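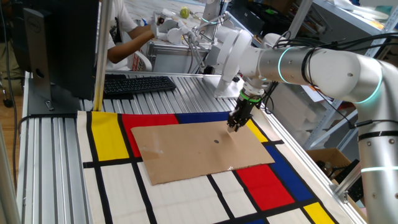
Bench arm re-check after the downward overrun

14 shares | 5 comments
Last updated: 24/06/2020

Checked by Chutima Rattanakul, with Ettore Leone on the stop button. Lornham workshop, bench arm and gripper.

What went wrong: during a pick on the cardboard sheet the arm carried on 6 mm below its set height and pressed into the bench until the force limit tripped. No one was hurt and nothing snapped. The log is a lovely clear one, 126 lines from the move command to the stop, and you can follow the whole fault through it. The tool length had gone back to the old value after a restart, so the arm thought its fingers were shorter than they are.

Before power on

1. Stop button within reach of whoever is running the arm. PASS. Ettore pressed it three times from a slow move and the arm halted each time.

2. Base bolts tight. PASS. None of them turned under the wrench.

3. Cables free through the full swing. PASS WITH COMMENT. Fine at normal reach. At full stretch the wrist loop gets tight - please don't send it out there until we've added slack.

4. Mat flat, cardboard flat on top of it. PASS. A fold under the sheet lifts the surface and spoils every height reading, so smooth it by hand while the arm is off.

Gripper

5. Fingers close evenly. PASS. I really like this gripper, it is so easy to check! Both sides meet at the same moment.

6. Linkage bolts. PASS WITH COMMENT. One needed a small nip up. Mark it with paint pen and look again in October.

7. Tool length matches the fitted fingers. FAIL, then PASS. This is the fault itself. New value typed in, saved, power off, power on, value still there. We did that twice because it was such a pleasure to see it stick.

8. Small cube: close, hold, lift, set down on the cardboard. PASS at 400 mm/s, after a first go at creep speed.

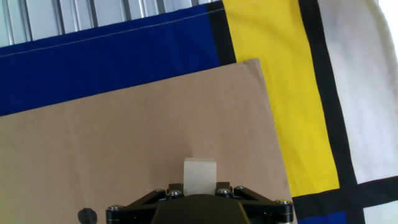
Can we go back to 800 mm/s now that the tool length is saved?
Stay at 400 until item 3 is closed. The height fault is fixed but the cable slack is still open, and a fast move at full stretch is the one that would pull on it.

People and neighbouring arms

9. Anyone working at another arm told before this one starts. PASS. Say it out loud and wait for a reply.

10. Start-up screen shows the tool length. NOT DONE. Behrouz Ghasemi is adding it.

Comments

Ye-ji So: Brilliant write-up. We had the same reset at Retton and spent ages blaming the mat. Going to check ours this afternoon.

Guido Longo: Is the force limit still at the old setting?

Chutima Rattanakul: Yes, left alone. It tripped when it should have and I'm very happy with it.

Ettore Leone: Item 3, I've got longer cable ties and a spare length of sleeve. Can do it tomorrow.

Behrouz Ghasemi: Item 10 nearly ready - it will ask you to confirm the value before the brakes release.

Recent checks
Retton: stop button wiring
Taşdemir gripper, worn finger pads
Emen cell, door switch sticking
Lornham: monthly bolt check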